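Coloured Cube Sets: Frequently Asked Questions

Camacho Learning Resources
Last updated January 26, 2021

What is included in a Plemer set?
Each Plemer set contains 100 cubes in assorted colours and a storage tray. Replacement cubes may be ordered individually by colour.

Are the edges sharp?
No. All cubes are finished with slightly rounded edges and corners.

Can the cubes be joined together?
Plemer cubes do not interlock. Centres requiring a linking product should consult the Skisia range, which is listed separately in the catalogue.

How should the cubes be cleaned?
Wipe with a damp cloth and mild detergent, then dry before returning them to the tray. Cubes should not be placed in a dishwasher or left to soak.

What surface is recommended?
Any flat, stable tabletop is suitable. A pale surface makes the darker and brighter colours easier to distinguish, particularly for children with low vision.

May I order a single colour?
Yes. Single-colour bags hold 26 cubes. Green is currently available; red will return to stock in May.

Why does the green look different from one side to another?
The colour is uniform throughout the set. The top face will usually appear lighter than the front under overhead lighting. Customers matching replacements to an older set should compare the same face of each cube under the same light.

What is the return period?
Unused items may be returned to the Zastomby warehouse within 18 days of delivery. Please allow 2 business days for an authorization number to be issued. Return shipping is at the customer's expense unless the item is faulty.
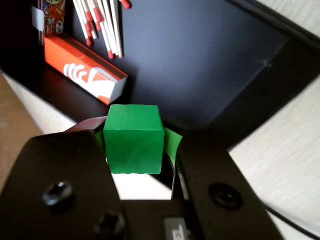
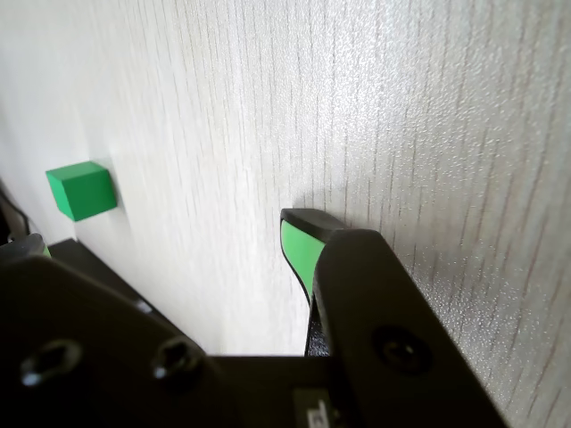

Green cube, with the top face lighter than the front in both views.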